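Equipment Review: Ukel Board and Block Set
Sevirham Equipment Lending Service, Tabletop and Activity Section

Item reviewed: Ukel Board and Block Set, standard version
Supplier: Drotov
Price paid: $172 per set, delivered
Sets purchased: 2
Review period: 13 weeks
Status: Approved for lending, with conditions

Scope of this review

The Lending Service reviews every item before it is added to the catalog. Reviews are intended for member organizations deciding whether to reserve an item and for staff responsible for storing and returning it. The present review covers the standard version of the Ukel set. The large version sold by the same supplier has not been purchased and is not discussed except where the two share parts.

What the set is for

The Ukel set consists of a white rectangular board and a group of blue pieces that are placed on it. It is sold for sorting, arranging and copying tasks at a table. A user may follow one of the layouts printed in the booklet, copy a layout prepared by another person, or work freely. The Service acquired it to replace the Rizvi tray set, which was withdrawn from the catalog in January after replacement parts became unavailable.

Members have reserved the set for a wider range of uses than the supplier proposes. During the review period it was requested for hand exercise sessions, for planning the layout of a small room, and as a quiet activity in a waiting area. It performed acceptably in all of these. It is best suited to one user at a time, or to two users seated across from each other who have agreed on who moves what.

The board

The board is the stronger half of the product. It has remained flat throughout the review period, including after a month of being stored on its long edge against the advice of the instructions. It weighs 910 grams, which most adults will find easy to carry in one hand together with the booklet. The weight is also sufficient to keep the board from sliding during ordinary use. On a polished table a firm push on a piece will move the board slightly, and members who expect vigorous use may wish to place a thin mat beneath it.

The white surface is well chosen. Blue pieces stand out clearly against it, and the printed outlines do little to compete with whatever layout is being built. The Rizvi tray had a gray grid over its whole surface, and several members reported that new users treated the grid as a rule they were required to follow. The absence of a grid on the Ukel board does have a cost. Layouts that depend on exact spacing are harder to copy, and the booklet offers no method of checking them other than by eye.

Members are advised to use the board on a dark table where one is available. The contrast at the border helps users judge how much room remains, and a piece that has been pushed off the board is noticed sooner than it would be on a pale surface. The Service's own review area has a dark tabletop and black curtains behind it, and the board could be read comfortably there from across the room. In a bright room with a white table, the same board was considerably harder to follow from a distance.

The board does not need to be square to the edge of the table. Several users turned it at a slight angle to suit their reach, and this should be permitted.

The pieces

All the loose pieces supplied with our sets are blue. The supplier describes this as a deliberate choice, intended to direct attention to shape and position. Reviewers were divided on the point. For copying tasks the single color is an advantage, as the user must look at the form of each piece before selecting it. For sorting tasks it reduces the number of exercises that can be set, and members who need color sorting should reserve a different item.

The narrow blocks require particular comment. They are the most useful pieces in the set and also the most demanding. A user with a secure grip between thumb and fingertip will lift them without difficulty. A user with a weaker grip may find that a narrow block turns as it is picked up, or falls on its side when released. Staff leading hand exercise sessions reported that this made the narrow blocks a suitable goal for later sessions, and that beginning with them led to frustration. The Service recommends introducing the wider pieces first.

Pieces that are placed close together can be awkward to separate. Where a layout calls for neighboring blocks, it is easier to approach from above and to one side, with the fingers pointing down, than to reach flat across the board and risk disturbing the rest. The booklet does not mention this. A short note has been added to the card kept in each of our cases.

Edges were checked on receipt and again at the end of the review period. No sharp points were found on either occasion. The color has not rubbed off onto the board. The pieces are small enough that the set should not be lent to groups including children under three, and this restriction appears in the catalog entry.

The booklet

The booklet is the weakest part of the set. The layouts themselves are sensible and progress at a reasonable pace. The instructions beside them are brief to the point of being unclear, and in two places the text refers to a page that does not exist. The supplier was informed and replied that a corrected edition is in preparation. No date was given. Until it arrives, members should rely on the drawings and disregard the page references.

Cleaning and storage

The board and pieces may be wiped with a damp cloth and mild soap. They should be dried before they are returned to the case. Fingerprints show on the board under strong side lighting and are not visible under ordinary ceiling lights. Colored lighting, which some members use for calm rooms, alters the look of the white surface but did not prevent users from telling the pieces apart from the board. Very dim settings should be avoided for the narrow blocks.

The case supplied by Drotov is adequate. Its lid closes securely, and the board fits beneath the tray that holds the pieces. The tray has no shaped compartments, so a missing piece is not obvious when the set is packed. Borrowers are asked to check the contents against the card before leaving the building and again before returning the set. Missing pieces are charged at the supplier's current rate. Replacement pieces ordered during the review period arrived promptly and matched the originals.

Comparison with the withdrawn item

Members familiar with the Rizvi tray set will find the Ukel set easier to carry, easier to clean and better suited to open work. They may miss the raised rim, which kept pieces from reaching the floor. The Ukel board has no equivalent feature, and the supplier does not offer one as an accessory. Members working with users who tend to sweep pieces aside should consider whether the flat board is appropriate.

Value

At $172 the set is not inexpensive for what it contains. The price is justified where it will be used often, as it is in a lending collection. A household or a small office that expects to use it a few times a year would be better served by borrowing.

Conditions of lending

The set is lent for a standard period and may be renewed once if no other reservation is waiting. It must be used on a level table with enough clear room on both sides of the board for the user's arms. It may not be used outdoors. Damage to the board should be reported on return, even where it appears minor.

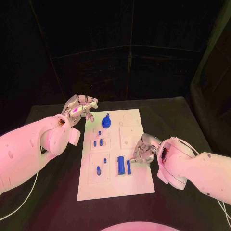

Reservations are made through the catalog in the usual manner, and sets may be collected from the Sevirham desk after 10 a.m. Borrowers who require the printed layouts in larger type should state this when reserving.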